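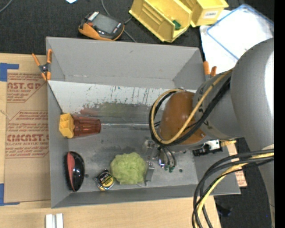 Mixed household items in a bin-picking cell, with the gripper beside a mesh bath pouf.

Sidodard Picking Service Opens to Member Sites

The Skoninmont Automation Center is pleased to announce that the Sidodard picking service is now available to all member sites. The service is supplied by Brosar and supported locally by the Center's applications group. Members who took part in the preview last August will find the terms largely unchanged, apart from the revised trial period and the new rules on item lists described in this notice.

Sidodard is intended for sites that handle small mixed goods in open bins and do not wish to buy and program a robot cell of their own. Under the service, Brosar prepares the picking software, the Center fits it to the member's existing arm and gripper, and the member pays a monthly fee for support and updates. Arms and grippers are not included. Members without suitable equipment may ask to be placed on the list for the McPhee loan cell, which is currently booked through the end of the summer.

Results of the Center's review

Before agreeing to offer the service, the Center carried out its own review over a period of five weeks. Reviewers selected 50 everyday items of the kind that member sites have reported as difficult: soft goods, glossy plastics, hollow shapes, and small heavy articles. A bath pouf, a ribbed tumbler lying on its side, and a tape measure are typical of the range. Items were placed in a gray bin in small groups and the arm was directed to remove them one at a time.

A total of 1,202 picks were attempted. In 277 of these, the item was missed, dropped, or left in the bin after the allowed number of tries. The review group considers this acceptable for returns sorting and kit preparation, where a member of staff is normally close by. It does not consider it acceptable for unattended night work, and the service agreement has been worded accordingly.

Failures were not evenly spread. Soft mesh items were picked more reliably than expected, as the fingers could close on almost any part of them. Round items resting against a bin wall gave the most trouble. Shiny black surfaces were sometimes read as gaps, a fault that Brosar reduced but did not remove in the update supplied during the fourth week. Scuffs and marks on the inside of a well-used bin had little effect once the software had been shown the empty bin from the same camera position.

Caroline Nyaga, who led the review, noted that setup took longer than the supplier's guide suggests. "Sites should allow two full working days for the first bin and half a day for each bin after that," she said. "Most of that time goes to fixing the bin firmly and routing the cables so that they do not pull on the arm."

What members receive

The standard agreement covers one arm and up to three bin positions. It includes the initial visit, operator training for four people, remote support during business hours, and software updates as they are released. The item list is limited to 2,000 entries. Entries may be replaced at any time, but a site that needs a longer list must request a separate quotation.

The trial period has been extended from six weeks to eight. A site may withdraw during the trial without charge, provided that the camera and mounting hardware are returned in working order. Bins and clamps remain the responsibility of the member.

How to apply

Applications should be sent to Somkiat Nilsuwan in the applications group. Please state the make and model of the arm, the type of gripper, the inside measurements of the bin, and the weight of the heaviest item to be picked. A short list of the items that cause the most difficulty at present is also requested. Sites that have already completed a preview questionnaire need only confirm that their details are still correct.

The full review report, including results for each item, may be requested from the same office.

Issued by the Skoninmont Automation Center, Apr 4, 2026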